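Trinen opens its Dadorville chore trials to the public, and asks households which jobs they would hand over first 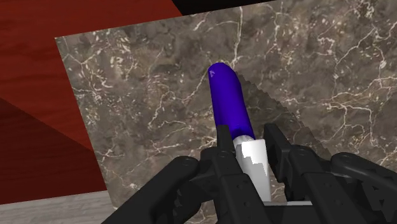
2 min read

DADORVILLE, 2025-08-09 – If you have ever stood at the kitchen bench at the end of a long day and wished something else would put the odds and ends back where they live, the team at Trinen would very much like to hear from you. The company has today opened the results of its Heywood program, a long look at whether machines can manage the ordinary jobs of home and shop yet, and the short answer is: some of them, some of the time, and slowly!

Heywood began in March with a list of 60 chores suggested by Dadorville families and shopkeepers. Each is rehearsed first in simulation, where a jointed black robotic hand practises on small everyday shapes, such as a white cylinder with a rounded violet-blue top, held upright between its fingers over a marble-patterned surface. It looks like the simplest thing in the world (most of us do it with a glue stick or a marker while talking on the phone), but a good grip on a smooth, narrow object asks a great deal of a machine, and our engineers have spent many happy and unhappy evenings on it.

Chores that do well in simulation move on to our test kitchen and a mock shop counter next door. So far, 4 have been cleared for supervised trials in real homes: returning pens and markers to a cup, standing bottles upright on a shelf, sorting cutlery into a drawer and facing up small tins. Folding a fitted sheet has not been cleared, and neither has anything involving cling wrap, wet lettuce or a tangled extension cord. We would love to tell you otherwise, but the laundry is still yours for now.

"We hear from people who think the robot butler is arriving next week, and from people who reckon it will never come," a Trinen spokesperson said. "Our own view sits somewhere in the middle. A person will still be quicker at nearly every job on our list, and we think folks deserve to know that before they clear a cupboard for one."

The program runs on Vetari, Trinen's practice software, which has now logged 797 hours of simulated chores. Trinen will publish a plain-language progress note every 2 months, with the failures left in, and schools and neighbourhood groups are welcome to ask for a copy.

Households and small shops in the Dadorville area can suggest a chore, or put their names down for a home trial, at the Trinen front desk during business hours. No technical knowledge is needed, only a bit of patience and a bench or counter you don't mind sharing for an afternoon.

About Trinen
Trinen develops and tests robotic hands for household and retail work from its workshop in Dadorville.

Media enquiries: Trinen communications office, Dadorville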